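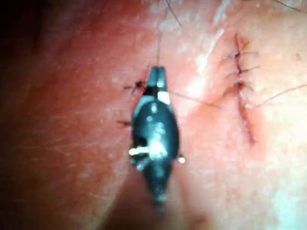 Setup and Maintenance of a Robotic Suturing Station
Student Project Report
Submitted 7/17/24

Prepared by: Tarun Nigam and Shanti Dixit
Project supervisor: Gaurav Bajpai
Laboratory contact: Roland Haworth

1. Purpose of the Project

The Gindside teaching laboratory operates a robotic suturing station for use in courses on surgical robotics and instrument handling. The station had been assembled over several terms by different student groups, and its setup procedure existed only in part. The purpose of this project was to put the station into a known working condition, to write down how it is set up and looked after, and to correct the faults that had been reported by its users.

The project covered the arm, the needle driver and its wrist, the small camera carried near the instrument, the lighting, and the control software. It did not cover the teaching of suturing technique. Judgments about the quality of stitches were left to the course staff.

2. Description of the Station

The station consists of one arm on a fixed base, a detachable needle driver, a work surface, two adjustable lamps, and an operator console. The arm was supplied by Ballden. The control software, known in the laboratory as Nishad, runs on a computer under the console and records the joint positions, the jaw command, and the camera view.

The needle driver has two narrow jaws at the end of a jointed wrist. The jaws are opened and closed by cables that run down the shaft to a drive unit at the back. Each cable passes over a small pulley and ends at a spring-loaded drum. The instrument locks onto the drive unit with a quarter turn and can be removed without tools.

The camera looks along the instrument toward the jaws. In this view the body of the needle driver takes up much of the middle of the picture, and the shaft nearest the lens is out of focus. The useful part is the area at the jaw tips, where a thin suture thread can be followed when it is held taut. Finished stitches beside the instrument can be checked in the same view, including the knots and the short thread ends.

3. Condition at the Start of the Project

The project team inspected the station with Mr. Haworth before making any changes. The following faults were recorded.

The jaws did not close fully on command. The operator had to send the close command a second time before a thread was held, and on some attempts the thread slid out when the arm moved upward.

The wrist had play in one direction. When the arm reversed, the jaw tips lagged behind the commanded position and then caught up suddenly.

The camera mount had worked loose. Its clamp screw could be turned by hand, and the camera calibration stored in Nishad no longer matched the position of the lens.

The lamps had no marked positions. Each group had placed them differently, and strong glare made dark thread hard to follow in parts of the view.

The maintenance log had not been kept up. The last complete entry was dated September of the previous year.

4. Work Carried Out

4.1 Jaw cables

The needle driver was removed and placed in the service stand. The cover of the drive unit was taken off, and both jaw cables were examined along their open length. One cable showed wear where it entered the pulley. Both were replaced as a pair, following the laboratory's practice for matched cables.

The new cables were seated on their drums and brought to tension in small steps, with the jaws moved through their full travel after each step. Tension was judged to be correct when the jaws met along their length under a single close command and opened again without sticking. The jaw zero position was then stored in Nishad.

The first attempt was not successful. The team tensioned the closing cable before the opening cable, which pulled the wrist slightly to one side. The cables were released and the work was repeated with both brought up together. The written procedure now gives this order.

4.2 Wrist joint

The play in the wrist was traced to a worn bushing. A replacement was obtained through Grolenance, the laboratory's parts supplier. The joint was cleaned with a lint-free cloth, the bushing was pressed in, and the retaining pin was returned to its place. Yasuo Morikawa of the laboratory workshop supervised the pressing operation, as students are not permitted to use that tool alone.

After reassembly, the wrist was moved slowly in both directions at low speed. The sudden catch on reversal was no longer present. A small amount of lag remained at the highest speed setting. Mr. Morikawa considered this normal for the type of drive, and the speed limit in Nishad was lowered for suturing exercises.

4.3 Camera mount and calibration

The clamp screw was replaced with a longer one and fitted with a locking washer. The camera was set so that the jaw tips fall near the center of the view when the wrist is straight. Calibration was then run with the printed target supplied with the arm.

Focus was set at the jaw tips. The team tried a setting that would also bring the lower part of the instrument into focus, but this made the knots less clear, and it was not kept.

4.4 Lighting

A shiny instrument over a curved, pale surface reflects light in ways that are difficult to remove completely. Moving one lamp to reduce glare often left the opposite side of the surface in shadow. The team placed diffusers on both lamps and marked the lamp bases with tape. The result is a compromise: bright patches still occur, and operators are instructed to adjust the lamps until the jaw tips and the nearest stitches are clear, even if other parts of the view are washed out or dark.

5. Testing

Testing was carried out in two parts. In the first, the jaws were opened and closed under program control for 4,000 cycles with no thread in place. The jaw zero position was checked at the beginning and at the end, and no correction was needed.

In the second part, an operator used the station to grip a length of suture thread, draw it upward, hold it under light tension, and release it. This was repeated 34 times. The thread slipped on 2 attempts, both at the start of the session. On inspection, a trace of lubricant was found on the inner faces of the jaws. After cleaning, no further slips were recorded.

A full startup, including the homing of the arm and the camera check, now takes about 9 minutes.

6. Care Procedure

The following procedure was adopted for daily use and is posted at the console.

Before use
Check that the instrument is fully locked on the drive unit.
Check the camera clamp by hand.
Home the arm with the work surface lowered.
Open and close the jaws and confirm that they meet under one command.
Set the lamps to the tape marks and adjust as needed.

During use
Keep the thread clear of the wrist joint. Loose strands must be moved aside before the wrist is turned.
Stop the arm before reaching under the instrument.
Do not pull on a thread by hand while the jaws are closed on it.

After use
Raise the arm, open the jaws, and remove any thread.
Wipe the jaws and wrist. Do not apply lubricant to the jaw faces.
Return the instrument to its case with the jaws slightly open.
Complete the log entry and sign it.

7. Remaining Issues

The locking ring on the drive unit shows light wear and should be inspected at the start of each term. The diffusers are held by clips that do not fit well, and a proper bracket should be made. Nishad does not warn the operator when the stored camera calibration is out of date. A request for this feature has been entered with the software group.

The team also recommends that a spare pair of jaw cables be kept in the laboratory. The work on the jaws was delayed while replacements were on order, and the station could not be used during that time.

8. Acknowledgments

The authors thank Gaurav Bajpai for his supervision of the project, Roland Haworth for access to the laboratory and its records, and Yasuo Morikawa for his instruction in the workshop. Copies of the cable procedure and the blank log sheet are held at the console and in the laboratory office.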